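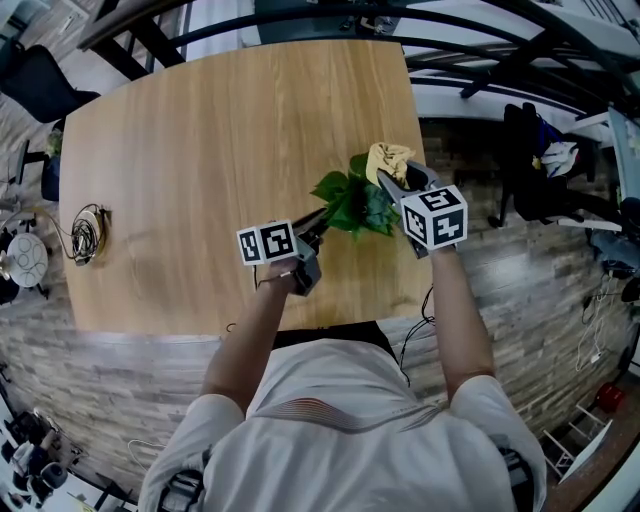

Green leaves on the oak-colored table

Search this diary Enter keywords Go

September, a little after six in the morning

I have been up since before the birds, which is getting to be a habit, and I've made a pot of tea much too big for one person, so I may as well write while it lasts.

The letter from Gullton came yesterday! I had nearly given up on it. Tien-fu Yu has found a place at last, two rooms over a shoe repair shop on the road down to the harbor, with a window that sticks and a landlady who leaves plums on the stairs (for the tenants, he thinks, though he waited three days before he dared eat one). He writes exactly the way he talks, starting four stories and finishing one, and I read the whole thing twice standing up in the hall with my coat still on.

He wants to know if I remember the summer we walked from Dulden to Darkorau. Of course I remember. It was 108 miles by the old path, and we had 2 blankets between us and a paper map that came apart at the folds before we were out of the first valley. I can still smell that barn outside Darkorau where we sat out the thunderstorm, hay and wet dog, and the farmer's wife bringing soup in a milk can. I couldn't tell you what I had for supper last Monday week, but I could draw you that milk can, dent and all.

He says we ought to do it again next year, taking our time, with proper beds. My knees say otherwise, but I looked up the train fare anyway, and it's 735 each way now, which made me sit down. I'll have to put a little by each month. The blue jar is a start, if I can leave it alone at Christmas.

Later in the morning I walked to Wu for flour and stamps and came home with flour, a pair of gray socks and no stamps. So the answer to Gullton will have to wait until tomorrow, and maybe that's just as well, as it already runs to five pages and I haven't got to the part about the roof. The rain has held off. I left the back door open all afternoon and let the radio play in the kitchen, and a woman was singing something my mother used to sing over the ironing.

Must remember: stamps, lamp oil, ring my sister back.

Last updated: September

Contact | Copyright, all diary pages | Back to top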